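Duline Two-Hand Bench Package
Equipment > Bimanual > Tabletop

In stock, limited. Ships from Wilcombe
Last edited 09/03/2025 by Haf

Quick version: two arms, two five-minute-swap hand mounts, the bench frame, the controller and the cabling between all of it. You supply the table top, the PC and the room. Hands are sold separately because half of you already own a pair.

If you are pricing a whole station for next year's budget, read the lot. Most of the emails we get are about stuff further down the page.

What's in the crate

Arms, left and right, matched at the factory. Don't split pairs between stations.
Bench frame, steel, bolts to floor or to the ballast feet
Ballast feet (heavy. get help)
Controller box with power supply
Main harness plus one spare
Wrist adapters, pair
E-stop on a long lead
Calibration block
Printed setup guide, which is a version behind the PDF. Use the PDF.

Not in the crate

Hands or grippers
Table top
Workstation PC
Head or mast camera, and the bracket for it
Lighting
Objects to handle. Sounds silly, see below

Size and weight

Crate goes through a standard double door. Does NOT go through a single without unpacking, so measure first. Gross weight 387 lb with ballast feet in. Liftgate delivery is an add-on, tick the box at checkout or the driver leaves it at the tailgate and thats your problem.

Floor footprint, allow room to walk behind it. People push the frame up against a wall to save space and then can't reach the controller. Leave a gap at the back wide enough for a person and an open panel door.

Power

Standard wall outlet, own circuit strongly preferred. Don't share with a space heater or a vacuum pump. Controller trips out on a dip and you lose the session. If the building power is bad, budget for a line conditioner. We don't sell one.

Hands

Wrist adapters fit most common bolt patterns. Send us the drawing for yours before ordering, Angharad checks them and usually answers same day. Adapter for anything odd is a custom part and adds to lead time.

Multi-finger hands or plain two-jaw? Depends on the work. Budget answer: if everything you pick up is a box or a bottle, buy jaws, spend the difference on spares. If you're doing dishes, mugs by the handle, lumpy soft-ish things, anything passed from one side to the other, you want fingers. Fingers cost more to buy and more to keep. Tendons, skins, fingertip pads. Put a yearly line in for it, not a one-off.

Fingertip pads are consumables. Order a bag with the hands. Everybody forgets.

Table tops

We ship the frame bare on purpose. Sites want different surfaces and freight on a big flat panel is awful. Options:

Use your own. Any stiff panel that sits on the rails. Drill pattern is in the PDF, page 4.
Buy ours (Plovix top, plain or with cable holes). Plain is cheaper. Cable holes are handy if you're running sensors up through the surface, otherwise pointless.
Local shop. Lynch have cut several for our customers and have the drawing on file.

Gloss or matte: think about this BEFORE you order. Glossy wipes clean in seconds and looks great on a visit day. It also throws back every ceiling light you have, and if your camera looks down at the bench, the highlights land right in the work area. Matte is better for vision work, marks easier. If you're stuck with gloss, move the lights or diffuse them. Cheaper than a new top.

Dark backdrop behind the bench helps too. A cloth is fine.

Objects

Put a line in the budget for props, we mean it. Mugs, plates, bowls, play food, small toys. Cheap stuff but it gets dropped, chipped and carried off to the kitchen. Buy doubles of everything on day one, same item same color, because the shop will have changed the range by August and then your new runs don't match your old ones. Plastic plates over china. At least one real ceramic mug if handles matter to you, the weight is different from a plastic one and the grip has to cope.

Light foam or hollow things are harder than you'd expect. They skate off when a finger touches early. Good for testing, annoying for demos.

Lead times

Arms and frame: 15 working days from cleared payment when in stock
Out of stock: ask, we won't guess on the page
Custom adapters: add 28 days
Tops from us: ship separately, usually land before the crate

University and public sector orders, the PO is what starts the clock. A quote request does not. Had a few misunderstandings on this.

Planning your budget

Rough split we see from sites who got it right. Arms and frame are the big number. Hands next, and can get close to the arms if you go for fingers both sides. After that PC and cameras. Then the part folks leave out: install time, training, spares, props, lights, someone's hours to look after it. Leave that out and the station sits for months waiting on a cable.

Spares worth having on the shelf from the start:

One harness (included, don't lend it)
Fuses for controller
Fingertip pads
One finger assembly if your hand maker sells them singly
E-stop switch
Adapter bolts, the short ones. They roll under things.

Two stations? Share the spares and the props, do not share the calibration block, it ends up in the wrong room.

Install

Self install is fine, allow 2 days with two people. Day one is frame, ballast, arms. Day two is wiring, calibration and finding the bolt you dropped. Hands go on last. Do not lift an arm by the wrist.

Paid install is available within driving range of Wilcombe. Further out we quote travel. Haf Powell does the bookings and will ask for pictures of the doorway, the floor and the outlet. Send them all at once please, it saves a week.

Training

Half day remote session included for up to a small group. Covers startup, shutdown, e-stop, homing, swapping hands, basic teleop. Doesn't cover your own software. Extra sessions can go on the same PO if you ask before we invoice, after that it's a seperate order.

Warranty

Arms and controller, one year parts and labor, return to us. Keep the crate! Shipping an arm in a cardboard box voids it, we've had one arrive with the wrist bent. Hands are covered by whoever made them. Table tops not covered for scratches, obviously.

Common questions

Can I buy one arm? No. Ask about the Duline single, different page.

Will it run with the arms at different heights? Frame has slots, yes. Keep both the same unless you have a reason, calibration takes longer otherwise.

Do you rent? Short rentals now and then when a demo unit is free. Email.

Is there a discount for two? Small one. More on freight if both crates go together.

Can we see it before we buy? Yes, at Wilcombe, by appointment. Bring your own objects if you have something awkward. Better to find out here.

Trade-in on the older frame? Case by case. Angharad Wogan handles those, send the serial plate and a list of whats missing.

To order

Add to quote, fill in delivery address and door width, pick top / no top, liftgate yes or no. Quote comes back as a PDF, good for one month. Prices don't include tax or freight.

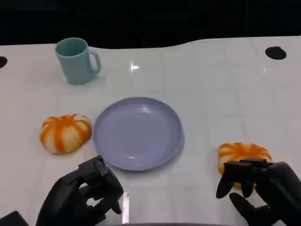
Quotes that lapse get re-priced at the current list, so if your finance office is slow tell us up front and Haf can put a longer date on it.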